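Dresano hub notebook, October, written up after lunch

Long morning, but a good one! The Kuten people came by to talk about taking twelve-month apprentices from our next intake, and I want to get it all down while it's still fresh (my handwriting from the meeting is already a mystery to me). They read 1,569 applications last year for 33 places, so they know far more than we do about sorting through a pile without wearing everybody out. Their advice was to drop the timed coding quiz and give people a small broken program to fix at home over a weekend.

I tried that on our own backlog before the break. Of the 200 forms we have, 181 are complete enough to send the exercise to, and the rest are mostly missing a phone number or a school. I'll write to those folks myself, it would be a shame to lose anybody over a blank box.

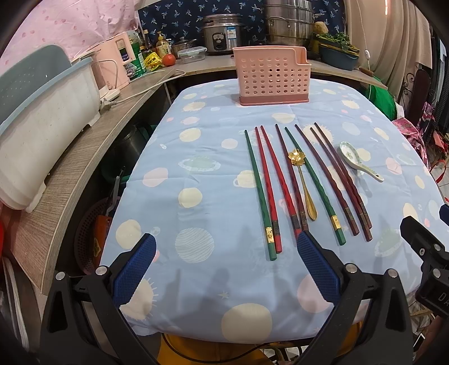

Eight chopsticks on the polka-dot tablecloth: two green, two red, four maroon.

Still open with Wibisono is the question of desks. They're happy to lend us the second floor until the new building is ready, but the network up there drops whenever the Drurkelik build server runs its big job, and I'd hate for new engineers to spend their first week staring at a spinning wheel. I moved the job to 2 a.m. as a stopgap and left a note in the config so the next person knows why it's there.

To do: send Kuten the draft exercise, ask Wibisono for a second line, and find out who pays for laptops before the offer letters go out.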